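Mandetti PG-2 parallel gripper and Cordeiro wedge fingers: bench review

Tested with: two arms at a shared white table, one wrist camera, one fixed camera, Nitmont controller (stock firmware).

The PG-2 is a two-finger parallel gripper with short, stubby fingers. Mandetti sells it as a general-purpose unit. I ran it on one arm and put the Cordeiro long taper fingers on the other, then spent most of December on footwear. Slides are a useful test part. The strap is thick and curved, the sole is rounded, and the material gives under load, so a closing force that holds a box well can fold a strap. 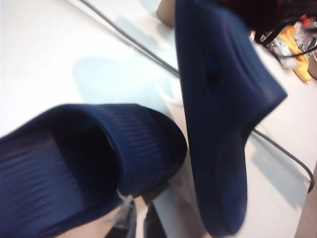
Grip force on the PG-2 is set in counts from 0 to 1,000. The manual does not give a conversion to newtons. At 252 the strap held through a lift and a quarter turn of the wrist. At 178 it held the lift but crept during the turn. Above 400 the strap deformed enough to change where the sole hung, and the placing pose then had to be corrected by hand. I left it at 252 for the rest of the work.

Finger length is the main limit. The stubby fingers need the gripper body close to the part, and with a pair of slides set side by side the body tends to reach the neighboring shoe before the fingers are at depth. Tilting the wrist helps. It also costs reach at the far side of the table.

The Cordeiro fingers get into a narrow gap more easily. They flex sideways under a heavy sole, and small errors in approach angle show up as a twist once the part is off the table. For straps I prefer the Mandetti. For sole edges, the Cordeiro.
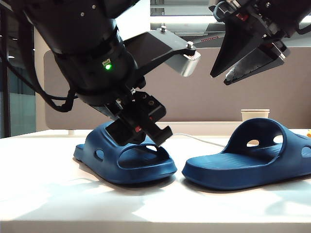 The Nitmont controller handled both arms without dropped commands over around 2,000 cycles. Its force readout lags the motion by a noticeable amount, and logging both arms at full rate fills the buffer. Halving the rate on one arm cured this.

The wrist camera blurs badly in fast moves. I slowed the last part of each approach and took pose estimates only after the arm had settled. The fixed view was better for checking clearance between the two grippers, worse for anything inside the strap.

Cable routing deserves more care than the Mandetti manual gives it. Leave a slack loop at the wrist and run the joint through its full range before tightening any clamps.

I had a Brumholm gripper on the same mount last year. It closed faster, but the pads wore early and spares were slow to arrive. The PG-2 pads show light polishing so far.

Rating: 4 out of 5 for the PG-2, 3 out of 5 for the Cordeiro fingers. I have ordered a second set of Mandetti pads and will repeat the strap test at 252 when they come.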